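Streaming Title Readiness Checklist: "Rostell", season 2
Checked by Lizelle Swanepoel, April 19, 2024

1. All episodes play start to finish. PASS
Comment: I watched them on a TV and a phone. The app's own report also said pass, but it said that last season when episode 3 had no sound.

2. Subtitles match the dialogue. FAIL
Comment: 33 lines are off in episode 7. Dineck calls this "within tolerance." Whose tolerance? Send it back.

3. Flashing light warning shown before episode 2. PASS
Comment: It's there, in small gray type. I doubt anyone will read it.

4. Playback servers ready for launch night. NOT CONFIRMED
Comment: In-ho Choo was told the new hardware can handle the premiere. I asked for load test results and got a slide deck.

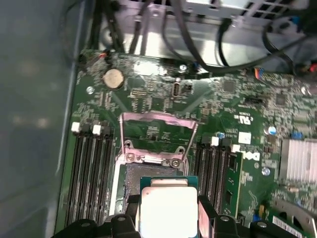 Server board with a processor held near the open CPU socket.

5. Age rating agrees on every screen. FAIL
Comment: The title page and the player show different ratings. Endudeck blames old data. I heard the same story in May of last year.

6. "Skip intro" lands in the right place. PASS
Comment: Fine on the episodes I tried. Jin-sol Son to try the rest.

Release status: HOLD. Items 2, 4 and 5 stay open until I see the fixes myself.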